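Chapter 4
House Rules: Writing Safe Practice for Small Robot Cells

Before you start: Chapter 2 (stops and interlocks), and the vocabulary list at the back of Chapter 3. Bring a pencil.

Key terms: work envelope, pinch point, reduced speed, reset authority, housekeeping check, cable slack, near miss

4.1 Where rules come from

A standard is a long document written for everybody. A house rule is a short one written for your bench. You need both. Most students read the standard once, fast, and then never write the second one, so this chapter is mostly about the second one.

Start with Groltport. Training shop, small arms on tabletops, household-type tasks. In July the shop had a rule sheet 92 lines long taped inside a cabinet door. Good rules, mostly. Ulises Bedoya, who ran the floor, asked each trainee to write down the stop procedure from memory. Answers all over the place. Some had the reset before the inspection. A few had no inspection at all.

So the sheet got rewritten. Four headings: before power, during motion, after a stop, end of shift. Everything else moved to the binder. The new sheet fit on one side of one page and hung at eye level next to the switch.

Note what did not change. The hazards were the same, the arms were the same. Only the writing.

4.2 What a good house rule looks like

One action per line. A person named by role, not by name. Something you can check by looking.

Weak: Be careful around the arm.
Better: Operator keeps both hands behind the front rail while motor power is on.

Weak: Keep the area tidy.
Better: Operator removes any item not on the task card before power on.

Weak: Report problems.
Better: Operator writes every near miss in the log before reset.

The weak ones aren't wrong. They just can't be checked, and a rule that can't be checked will get skipped by the second week. Ditte Ladefoged's Workix manual puts the test this way: could a stranger walk in and tell wether the rule is being followed? If no, rewrite it.

4.3 Numbers in rules

Use them when you can defend them. The Pornitz cell logs a housekeeping check every 60 minutes, and the log says who chose that interval and why. The Tkachenko cell had a gripper inspection at 3000 cycles, copied from an older machine with a diferent gripper. Looked official. Meant nothing. When you copy a number, copy the reason with it, or leave the number out until you have one.

4.4 The look-over

Every task gets a look-over before the first motion and after every stop. Hands off, eyes only, same order each time: cables, grippers, objects, then the front edge. Cables first. With purple cables looping near both arms, as on this table-setting bench, trace each one by eye and think about where it goes when the arm reaches. Then grippers, and what is under them; one is right over the plate. Then objects against the task card, metal ones especially. The knife, fork and spatula lie side by side with their handles to the front. Does your card say which way handles face? Write it in if not.

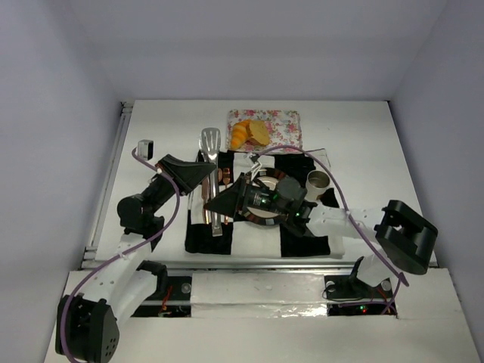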